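Thread on the Erkham-Brimen ceasefire monitoring text, dated 12/12/25. I have read the annexes as well as the main body. Numbered posts follow.

1/ The agreement has 11 articles. Only two of them, Articles 4 and 7, place obligations on the armed groups in the Au valley. The rest bind the two governments.

2/ Article 4 sets a 30 km strip on either side of the line of contact. Heavy artillery must leave it. Mortars are not mentioned in the article. They appear in Annex B, under "other systems," with no withdrawal deadline.

3/ Brimen reads Annex B as binding. Erkham reads it as guidance. Both foreign ministries said so in writing before signing, and the text was not changed.

4/ Monitoring: 6 fixed posts, all on the Brimen side of the river. Erkham agreed to mobile patrols on its own side, with notice given the day before. The last mission worked under the same notice rule and filed most of its reports as "access delayed."

5/ Drutamell is the hard case. The town is inside the strip, but its garrison belongs to a militia that signed nothing. Article 7 says Erkham will "use its influence" there. No measure of compliance is given.

6/ Prisoner exchange is handled in a separate protocol. Lists are due in February. Almost 40 names are disputed, mainly people held in Drutamell whom neither side classes as combatants.

7/ Sanctions relief is tied to the first monitoring report and has no link to the withdrawal itself. A report that records violations would still meet the condition as drafted.
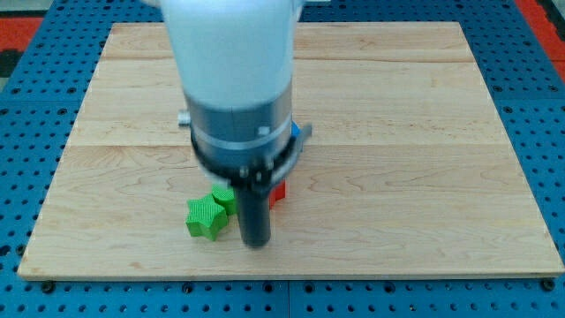

8/ Dispute procedure: complaints go to a joint commission, which decides by consensus. If it can't agree, the complaint returns to the governments. There is no outside arbiter and no time limit at either stage.

9/ Points to check when the patrol schedule is published: whether the Au bridge crossings are on it, and who signs the access notices for Drutamell.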